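2018-05-12 – Borness kit, trial unit, second pass

Picked up where Jeanie left off. Both handhelds on charge overnight, both full this morning. Left one still shows the amber light when you pull the plug, goes green after a bit. Wrote that down last time too, Borness never answered.

What we're deciding: keep the pair plus the software seat for the year, or send it all back before the trial runs out in July. Damir wants a yes/no with reasons. So far I'm a yes on the hardware and a "depends" on the rest.

**Calibration**

Ran their routine from the manual. Manual says do it once per site. I'd say once per session – moved one stand and the left/right offset went off by 8 mm. Redid it, fine. Takes longer than it should because the wizard wants you to hold each pose and the beep is too quiet with the fans going. Nahuel stood by the laptop and called it out.

Tip for whoever's next: do NOT skip the open/close step at the start. Skipped it, the width readings came out mirrored on the right unit and I lost a whole batch. My fault, but the software should have complained.

**Recording**

132 takes on the tub task (pick small thing out, put down, put back). 14 thrown out by the auto check. Went through the rejects by hand with Valentina:

- most were real, markers lost when I turned the wrist too far in
- a few looked perfectly good to both of us, no idea what it disliked
- one was me talking to Ulises and not starting

Their reject log gives a code and no text. Codes are not in the manual. Asked for the list.

Turning the wrist in is the thing to watch. If the two units come close together one covers the other's front face and tracking jumps. Comes back by itself when you part them but the jump stays in the file. Could be trimmed, Valentina has a script for something like it from the Iturra job.

**Handling**

Good grip, good balance. Trigger a touch stiff, Nahuel doesn't mind it, Jeanie does (smaller hands). Forearms get tired before fingers do. I start each take with the hands low and level, feet close together, same stance every time, and the start poses come out much tighter than when we let people stand how they like. Should go in our own instructions if we keep it. 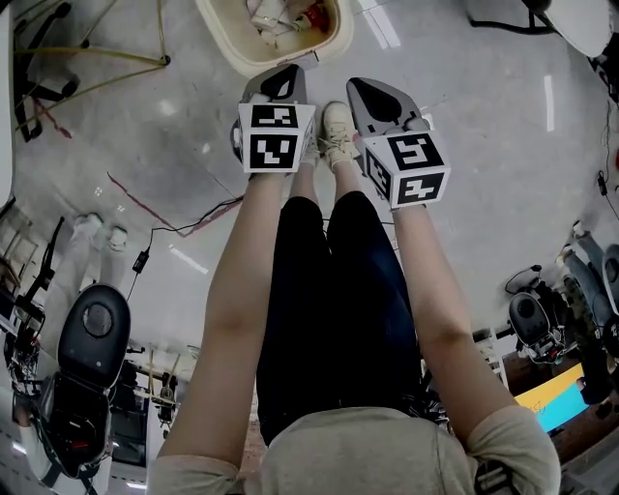

Also tried starting with hands up at chest height. Worse. Shoulders creep up over a long run and the first second of every take is just arms settling. Going with low.

Swapped the fingertips once, from the soft ones to the ribbed. Two screws each, easy, but the screws are tiny and they ship no spares. Ribbed ones hold small stuff better, drop soft packets more. Leave ribbed on for now.

**Software**

Export is slow. Whole set went out in one go on the third try, first two hung with no message. Restarting the program fixed it, restarting just the export did not. Time stamps line up with our own logger, checked start, middle and end, so that worry is gone.

The "team" view is not much use to us. Wurkundale apparently pays extra for it, per the sales guy. We don't need it.

**Cost**

Quote from Borness is 1,279 a month for the pair with one seat. Second seat is extra, price "on request", which I have now requesed. Bedisine does a cheaper set but you only get one hand and you bring your own tracking. Ulises used it at his last place and says setup ate most of the first week. Wouldn't go that way unless the second seat here comes back silly.

**Open**

- amber light, left unit – chase again
- reject codes
- spare screws, ask if they sell a bag
- second seat price
- can we turn the beep up??
- Jeanie to try the lighter trigger spring, it's in the box lid under the foam
- run the same task with somebody who hasn't read any of this and see how many get rejected

Raw files are on the shared drive under tub_pass2, rejects in thier own folder, don't delete them yet. Calibration file is in there too, next to the export. If you move a stand, recalibrate and save under a new name, please.

Damir: leaning yes, want the codes first.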